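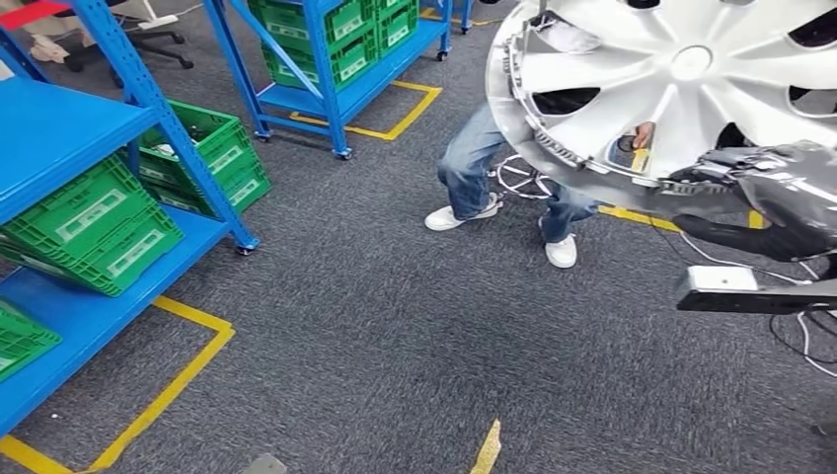
Email newsletters are the oldest trick in online marketing, and I will admit I had half given up on them by the time a small auto parts shop called Gellent set me straight. They had a list of 300 people, most of them collected on a clipboard by the register, and they were getting more sales from it than from every paid post they had tried that year. Their bestselling letter was all about hubcaps, of the plain silver kind with eight curved ribs and a ring of little plastic clips around the back rim, and it ran to maybe four paragraphs. People wrote back to it! They asked about sizes, they told stories about potholes, and quite a few of them came in.

I have spent much of the time since then reading small-business newsletters (my inbox will never recover), and the good ones have a certain sound. They sound like the person behind the counter. Niron, a two-room bakery supply store, sends hers out at five in the morning, when her readers are already up with their ovens on, and she opens with whatever is on her mind, which is usually butter prices. The offer comes near the bottom, in one line, with one link.

That single link matters more than you might think. When Zoltolico, a garden furniture maker, cut its monthly letter down from a dozen links to one, the owners worried that readers would feel shortchanged. What they got was more clicks in March than in the whole winter before it, and a good deal less work putting the thing together.

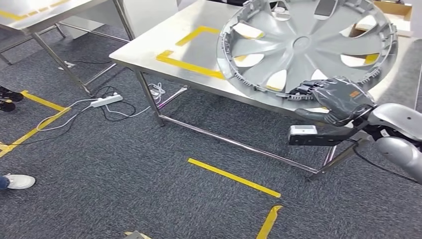
A wheel cover with curved, pinwheel-like spokes.

Then there is the subject line, which people fuss over far too long. Shokri, a shop that mends and sells luggage, keeps a notebook of the questions customers ask out loud and simply uses those. "Can a zipper be saved?" was opened by more than half the list. I tried the same thing with my own little letter and had to stop myself from adding an exclamation mark.

As for size, I wouldn't worry. A list of 1000 strangers who entered a giveaway for a free tablet will mostly ignore you, and some will mark you as spam, and then your regular readers stop seeing you too. Take the slow road. Ask at the register, ask on the receipt, tell people how often you'll write, and then write that often. If you miss a month, just send the next one and skip the long apology.

Gellent's next letter is going to be about wiper blades. I'm looking forward to it more than I probably should.

Comments (3)

tulipmom: We have 32 people on our list and I know most of them by name. Glad to hear that isn't hopeless.

R.K.: How often is too often? Mine goes out every week and I lose one or two readers each time.

backroadbooks: Stealing the notebook idea for our store. Customers ask us wonderful things.

More in Marketing

What to Put on a Receipt Besides the Total
5 Welcome Emails We Were Happy to Open
Should a Small Shop Bother With Coupons?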